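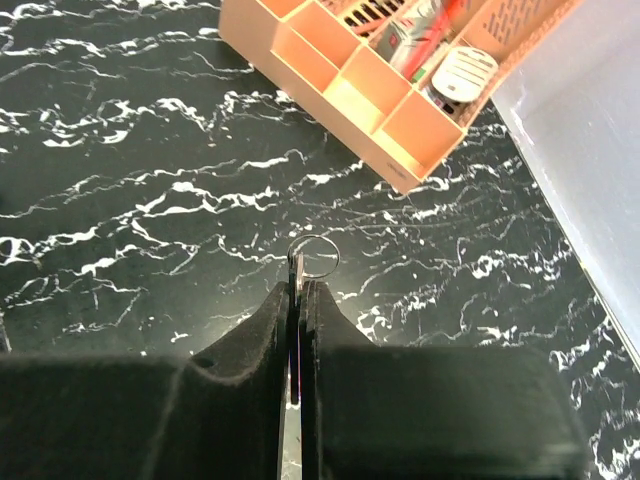 Chapter 9
The Planner Is Always Confident

By now you have a perception module that finds objects and a controller that moves an arm where it is told. You may even have got both of them working in the same month. This chapter is about the software that sits between them and decides what "where it is told" should be, and it begins with a small humiliation.

Take a thin metal ring with a narrow tab on it, lay it on a tabletop with a busy pattern, and ask a two-arm cell to deal with it. A child would pick it up while thinking about lunch. The software has to separate a few bright pixels from a great many other bright pixels, decide which of them belong to the ring and which to the decoration, choose a spot to pinch, and bring two fingers together there without shoving the thing somewhere else. White veins running through dark marble are excellent at looking like wire. If you set out to design a surface for making edge detectors feel foolish, you would come up with something a decorator would be happy to sell you.

The planner, meanwhile, knows none of this. It receives a pose, a list of numbers with many digits after the decimal point, and it believes every digit. Early versions of Navis, the planning library used in this book, would compute a smooth and handsome path to a grasp pose located inside the table. The path was optimal. The authors of the library were quite proud of it until they ran it.

9.1 What the planner is told

A plan is only as good as the world model behind it, so we start there. In the Vurnero format, which we will use for all exercises, a world model has fixed parts (walls, tabletop, arm bases) and loose parts (whatever someone put down). Fixed parts are measured once and then trusted forever, including after someone has leaned on them. Loose parts come from perception and carry an uncertainty, which most planners politely ignore.

With two arms there is a further complication: each arm is an obstacle to the other, and it moves. Students often handle this by planning the left arm first, then planning the right arm around it. The method works well when the arms have no business with each other. Bring both grippers to the middle of the table, over the same small object, and the collision checker will report that the goal itself is forbidden. Some contact is the whole point, and the checker has to be told which contact.
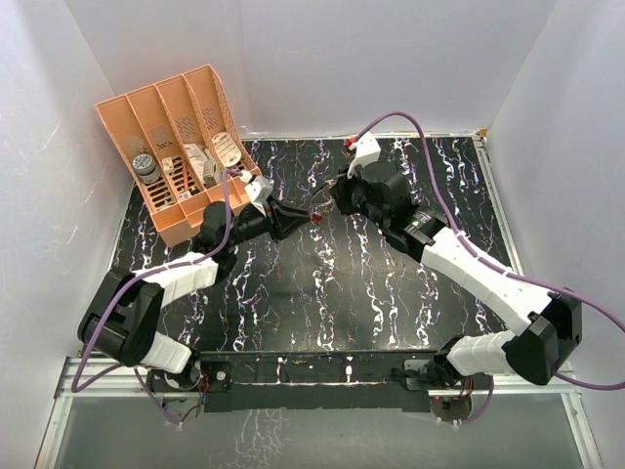
Mertens objects that allowing contact anywhere is how collision checkers get switched off altogether, one exception at a time, until the file is a list of exceptions with no rule left in it. The objection is fair, and Section 9.3 answers it with exceptions that expire: a permitted contact is tied to one named step of the plan and vanishes when that step ends. You will find this annoying to write and pleasant to debug.

9.2 Cables, and other things left out of the model

Cables are rarely modeled. They bend, they loop, they swing out past the elbow, and describing them properly would cost more computing time than the rest of the cell put together. The usual remedy is to wrap each link in a padded shape and hope the cable stays inside it. The Dirix simulator used in the exercises leaves cables out entirely, and a plan that passes there should be treated as an opinion.

Exercise 9.1 asks you to run the sample planner 13 times on the same start and goal, with a different random seed each time, and to plot the elbow paths. Exercise 9.2 asks you to pad the links until the planner fails, then explain which pair of shapes was to blame. Set the time limit to 900 milliseconds for both. You will want to raise it. Leave it alone until Section 9.4, where we look at what the planner does with the extra time.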